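Hastska Counter Arm Package – hire and purchase

I run the equipment side at Hastska, and I wrote this page myself, so forgive me if it wanders. Most people who land here have a kitchen, a canteen or a tea point at work and somebody has told them a robot arm could take over the clearing and putting away. It can take over a fair bit of it. I'd like you to know what you're getting before you ring, mainly so we can spend the phone call on your kitchen and skip the brochure talk.

The package is an arm with a two-fingered gripper, a mount that goes at counter height, the controller, our own software (we call it Ditedard, after a place I used to go walking) and the setup work. Setup takes 4 visits. We measure up on the first one, and then we build your counter on the computer and run the jobs there for a good while before any arm comes through your door. I'm a bit evangelical about this bit. You can knock a pretend mug off a pretend worktop all afternoon and the only thing that gets hurt is my pride!

Your staff get to see those runs too. We sit down with whoever works in the kitchen, put the model up on the big screen and let them tell us what's wrong with it. They always find something. At Gratutbridge, which was our first proper canteen, the model had the tea towels on the wrong side and the whole morning shift shouted at once.
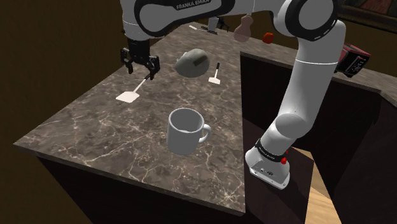

Doina Hoxha was running that canteen when we started, and she's still there. She was dead against it to begin with, and told me so in the car park before I'd even got my bag out of the boot. Her worry was hours. She had people on short shifts who did the clearing, and she could see where it was heading if management got carried away with the spreadsheet. So we wrote the hours down first. Nobody's went down, and the clearing time got moved to prep and to serving, where she'd been short for ages. I now ask every customer to do the same before we sign anything. It isn't in the contract (our lawyer wouldn't have it) but I do ask, and I have walked away from one job over it.

What changes day to day is smaller and odder than people expect. Somebody has to be the one who starts it in the morning and looks after it, and that's a real job, so please give it a name and some time on the rota. Things need to go back more or less where they live, which suits some teams and drives others up the wall. Doina's lot argued for a week about where the spatulas go. And people do talk to it. I don't know why, but I do it as well.

Some plain facts:

Purchase price, arm and software: £3,395 per quarter over the agreed term, servicing included
Hire: £1,135 per month, shortest hire 30 days
Training: one morning for everybody, one extra afternoon for the person looking after it
Power: ordinary wall socket
Counter: stone, steel or wood, fixed firmly to the wall or floor

It's good with mugs, light utensils, and small dry bits and bobs of the sort that pile up on any worktop. It's slow with anything floppy, so cloths and cling film are still yours. I wouldn't let it near sharp knives or hot pans, and the software won't let you set those up as jobs anyway. Awkward lumpy shapes are hit and miss. We can usually teach it a particular one if you've got something that turns up every day, but send it to me first, please, and I'll tell you straight whether it's worth the bother.

On noise, there's a low hum when it's moving and nothing much when it's still. On space, allow for the reach as well as the base, as the arm swings out further than folk imagine. We mark the floor with tape on the second visit and leave it there for a few days so everyone can get used to walking round it – cheap, a bit ugly, and worth doing.

There is also a longer version for double counters, sold with the Radulović rail, which lets the arm slide between two work areas. I'd hold off on that until you've lived with the ordinary one. We don't add the rail in the first few months even if you ask nicely.

Bookings for first visits are open up to the end of January. Ring the workshop or use the form, and if you can, have somebody from the kitchen on the call with you. They'll know which drawer sticks.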